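Footfall Maps FAQ
Last updated 2/13/24

I get a lot of the same emails about my walking map of Dernard, so I've put the answers in one place. Write to me if yours isn't covered!

What does the map show?
How busy each block is on foot, hour by hour. I built it from 332 little sidewalk counters (they go on lamp posts) and a whole lot of coffee.

Can the counters tell who I am?
No. They pick up a body going past and add one to a tally. No faces, no phones, no names.

Why does my street look empty when it's packed every weekend?
You're probably on a block without a counter. The map fills those in from the neighbors, and it's a guess, sometimes a bad one. Chuensuk Lane was way too low until November, when Busisiwe Buthelezi sent me her own hand tallies and I redid the whole model.

What was the busiest hour so far?
1455 people past counter 508, by the ferry steps. I checked it twice, and it held up.

Does it count dogs?
It tries not to. Big dogs get through now and then, sorry.

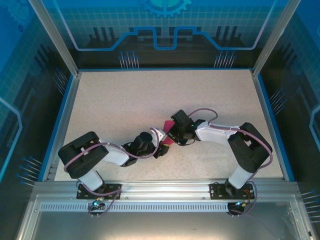
Can I use the data in my class or my own project?
Please do! The download is one plain spreadsheet, and all I ask is that you mention Pleltance, my name for the project. It doesn't have to be about walking, either. If your class is more into machines, say a pair of white arms with purple cables looping around the joints, the hourly tallies still make good practice numbers for graphing.

Is there an app?
Not yet. The Zukico viewer opens the file fine on a phone, though it's slow with more than 2 months loaded.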